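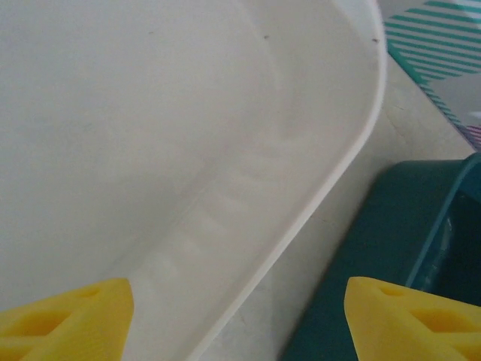

The spring open day for the Ekdale sorting cell took place in May at the Pilside workshop, and this report covers the preparation, the day itself, and what we intend to change before the second demonstration. It is the third progress report under the current grant. The work at the center of the day was tote handling: an arm with a two-finger gripper taking small household goods out of one container and placing them in another. The two yellow fingers are the current design, with angled tips and recesses molded into the faces, and they have to work close to the rim of a white container while a teal one stands a short distance away on the same gray table. That gap between the containers was the subject of most of the questions we received, and it is the part of the task that has taken the most time since our last report.

Status against the work plan

The work plan asked for a public demonstration by the end of the second quarter. That has been met. It also asked for a written method for setting up the cell at a new site, which is drafted but has not been tried by anyone outside the team. The third item, a comparison of two finger designs, is behind schedule. We have results for the present fingers only. The alternative set arrived from Liao later than planned and did not fit the mounting plate, so new plates are being cut.

The open day

Doors opened at 10 a.m. and the last session ended at 4 p.m. We had planned for four sessions with 16 places in each. The first and last sessions were full. The two in the middle of the day had places left over, which we put down to the lunch break being printed wrongly on the program. Visitors came mostly from local warehouses and packaging firms, with a smaller group from the technical college.

Each session followed the same order. Visitors were given a short talk on the task, watched the cell run, and then moved to a second table where they could handle spare fingers and look at recorded camera views from the wrist of the arm. We had expected the running cell to be the main draw. Several visitors spent longer with the recorded views, because they could see how little of the container the arm sees when it is working close in. The plain inside wall and the lip fill most of the view at that distance, and a person watching on a screen can lose track of which side of the container they are looking at. Two of the warehouse supervisors asked for a second camera with a wider view. We already have a fixed overhead camera in the budget and will move that purchase forward.

The building dates from 1978 and the floor in the main bay is not level. We shimmed the table the evening before and checked it again at noon. It had moved slightly by then, probably from people leaning on it, and we recalibrated during the lunch break. For the next event the table will be bolted down and a rope line will keep visitors one step back.

Performance of the cell

We ran 22 transfers in front of visitors over the day and recorded the outcome of each. Four failed. Three of the failures were of the same type: the item was lying against the side wall, and one finger touched the rim on the way down, at which point the arm stopped as it is meant to. The remaining failure was a dropped item, a soft pouch that slid out of the grip over the gap between the containers. It landed on the table and was put back by hand. No equipment was damaged and no visitor was inside the marked area while the arm was moving.

The stops at the rim were useful to show, and visitors took them well, but they slow the work down. Each one needs an operator to clear the fault and restart. We are changing the approach so that the arm comes in at a steeper angle near the walls and treats the lip as wider than it is. Early bench tests of this change have gone well with straight sides. Rounded corners are still a problem, and we do not expect to have a fix for them before the next report.

Containers

We asked visitors which containers they use in their own work. Most named deep totes with straight sides, and a few use shallow trays. Nearly all said their containers are scuffed and carry some dust or grit, and they wanted to know if this affects the camera. We have not tested it in a planned way. A short trial with clean and used containers of the same type has been added to the work plan for the next quarter. It needs no new equipment.

Software

The planning software was moved to the new Stodeo release two weeks before the open day. The move took longer than we had allowed, and one feature, automatic logging of grip force, was switched off for the event. It is working again now. As a result we have no force data for the open day transfers, including the dropped pouch.

Budget

Spending is within the approved total. Catering and printing came in under the estimate. The new mounting plates were not in the original budget and will be paid for from the printing underspend, subject to your approval. Moving the overhead camera forward changes the timing of that payment but not the amount.

Next steps

The new plates are due first, followed by the finger comparison and the container trial. The setup method will be sent to the technical college, who have offered to follow it on their own bench and mark up anything unclear. The second demonstration will be held at Ekdale in the fall, with three sessions instead of four and a corrected program. We ask for your decision on the mounting plates before the order is placed.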